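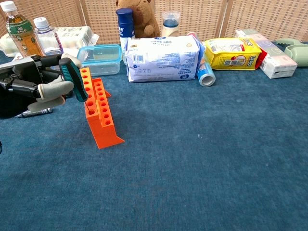

第四讲 三指手工作台的日常照料

各位好,上一讲我们把手臂的底座、电源和急停都过了一遍,这一讲就坐下来,慢慢聊聊手本身。讲义写得有点啰嗦,请大家多包涵,我总觉得这些琐碎的东西,写下来比口头说一遍要牢靠(我自己每学期备课也要翻出来重看)。

一、开机之前

先看手,再通电。顺序请不要颠倒。断电时用自己的手轻轻拨一拨每根手指,从指根到指尖,感觉一下有没有发涩的地方。正常的关节走起来是均匀的,像拨一扇保养得不错的小门;如果中途有一顿一顿的感觉,先别急着上油,多半是连杆缝里夹了桌面地毯上的细绒。用软毛刷顺着缝刷几下,再拨一次看看。

桌面铺地毯是有好处的,工具掉下来不容易磕坏,底座也不太打滑。代价就是掉毛,所以每天收工前请用粘毛滚筒走一遍,边角也别漏掉。

二、工具架的摆放

我们练习用的架子是橙色的3D打印件,斜底座,上面一块带两排圆孔的凸台。架子本身很轻,手一推就会挪窝,一挪窝,示教点就全偏了。Jiredholm那边的做法是在底座下面贴双面胶,我试过,撕的时候会把地毯的绒带起来,所以我们改用薄的防滑垫,剪得比底座略小一圈就好。

放架子时让孔排正对操作者,同学们在登记本上写孔位时,一律按“左排、右排,由远及近”来写。上学期有两组同学各写各的,Elikem Asante替他们对了整整一个下午,辛苦他了!

三、螺丝刀插孔的标定

这是本讲的重点,请留足时间,不要赶。

第一步,抓握。手柄要落在手指和掌心之间,杆身留在外面。握得太靠后,杆尖会晃得厉害;握得太靠前,手指又容易碰到架子。抓好以后停一停,再轻轻碰一下杆身,看手柄会不会在手里转。会转的话,先调握持力,每次只加一小档。

第二步,找孔。先把杆尖带到孔的上方,再慢慢往下。由于手柄常常是斜着的,杆和孔不会天然同轴,请把姿态调好了再下探,千万别指望孔壁帮你把杆“扶正”。打印件的孔口很软,硬挤几次就会起毛边,往后谁来都插不顺。

第三步,松手。先松指尖,再张开整只手,最后水平退出来。退的时候眼睛看着腕部,别只盯着手指,腕部碰倒旁边东西的情况我见得太多了。

三步做完算一次。一个孔位连续做2次都顺利,再换下一个;有一次不顺,就回到第一步。听起来慢,可是比起做到一半发现整排都偏了,还是快得多。

四、背景物品

桌子后排会放一些日常用品,瓶子、罐子、软包装、毛绒玩具之类。它们是给视觉部分做干扰用的,标定时也请留在原处,不要随手收走。需要注意的是饮料瓶的瓶盖一定要拧紧,躺着放的罐子要确认不会滚,软包装别压到架子前面来。后面的编织屏风也是一样,挪过之后请按地上的标记放回去,背景一变,前面存下的检测阈值就不好用了。

五、保养周期

Prarkov工作台沿用下面这张表,Boateng实验室的同学借用时也照此执行。

每100次抓握:检查指尖有无磨痕,擦净表面。
每300次抓握:断电,检查各关节螺钉,松了的拧回标记线。
每1,000次抓握:拆下手指,清理连杆,重新做一次零位。

次数以控制软件里的计数为准。如果计数被人清过零(这种事情每年都有),请按登记本上的数字往下加,并在旁边签个名。

六、常见毛病

手指张不到底:先查线缆有没有在腕部绕紧,再查零位。
夹住之后慢慢滑脱:擦指尖,也擦手柄,手上的汗和油比大家想的要多。
插孔总往同一侧偏:量一量架子的位置,十有八九是架子挪了,和手没有关系。
动作中有异响:立刻停下,断电,叫我或者助教过来,请不要自己拆。

课后练习:每组选左排和右排各一个孔,按第三节的步骤完成标定,把握持力档位、杆尖偏差和不顺利的那几次都记下来。不顺利的记录请不要删,我批作业时最爱看的就是这一部分。登记本放在Levby柜子的上层,用完请放回去,笔也一样。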